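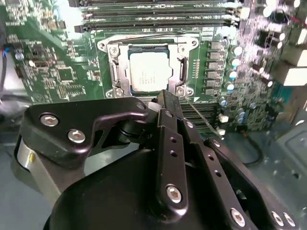

Leave the paste until the socket is clean, Hodoncombe commented under my last post, and order matters more than brand. Agreed. I work with the power cord out and the side panel off, and I wipe the heat spreader with lint-free cloth and alcohol.

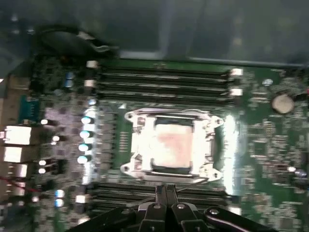 Old paste comes off in two passes. I allow 10 minutes for drying — longer in June, when the room is humid. The lever goes up only when the chip has to come out.

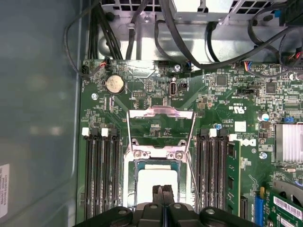 Memory gets reseated last, one module at a time. Coin cell replacement is a separate job.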